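Folding Large Soft Items on a Covered Table
Teixeira, Indlow Textile Care Group
April · 2 min read

3.2 Why the first corner matters

We love fleece as a study material! It is thick and forgiving, and a big piece takes up so much of the table that every choice the folder makes shows in the cloth. Of the 3,494 folds in our log, the ones we went back to most often were those of wide fleece pieces, where one side was spread flat and the other still lay in a heap (Figure 2).

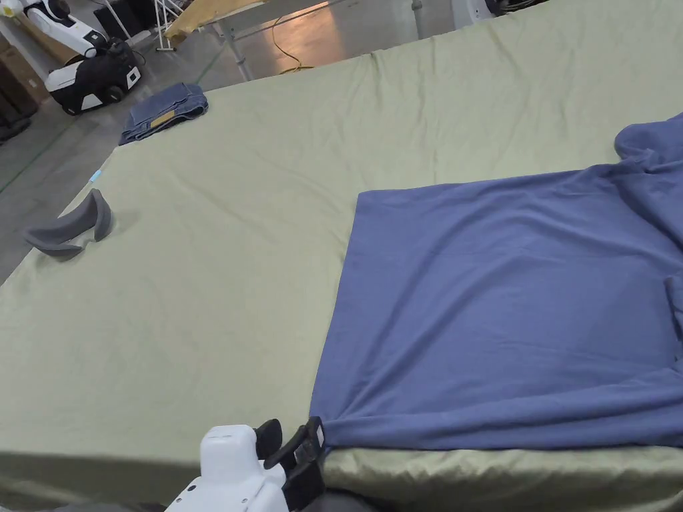
Figure 2. Blue fleece on a green sheet, lower-left corner pinched.

Folders differed a good deal in how they dealt with the heap. Some shook it out before touching a corner. Others took the nearest corner at once and let the bunched part follow, and we found this second habit a delight to study, with 53 separate versions of it in the Stallo set alone. The table cover plays a part too, and Section 3.3 compares covered and bare tops over 200 folds.

Related items
Wusance notes on towel stacking
Sheet creases and table edges
100 ways to fold a blanket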